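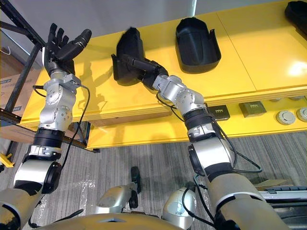 Products > Teleoperation > Wuvus Two-Arm Kit

Overview Specs Downloads Support Contact

Wuvus Two-Arm Teleoperation Kit

Wuvus lets an operator show a two-armed robot a task by remote control. The operator wears a pair of gloves and a headset, and the arms and five-fingered hands follow. Each run is saved as one episode, with joint positions, hand positions and head camera video on the same clock.

Most customers start with tray handling: grip the rim, tilt, set down, release. Ploltell ships a starter task file for it. Plan on 200 episodes per task before the first training run.

In the kit
Gloves, left and right, sizes S to L
Headset with 3 m cable
Dado recording software, one seat
Foot pedal (start, stop, discard)

Control rate: 100 Hz
Glove charging: USB-C
Part number: 1580

Either arm can be locked while the other is driven. Recalibrate the gloves after each change of operator.

Robot, table and trays are not included. For setup questions write to Nhung Khổng; for orders and spare gloves, Khoa Dương.

Last updated: June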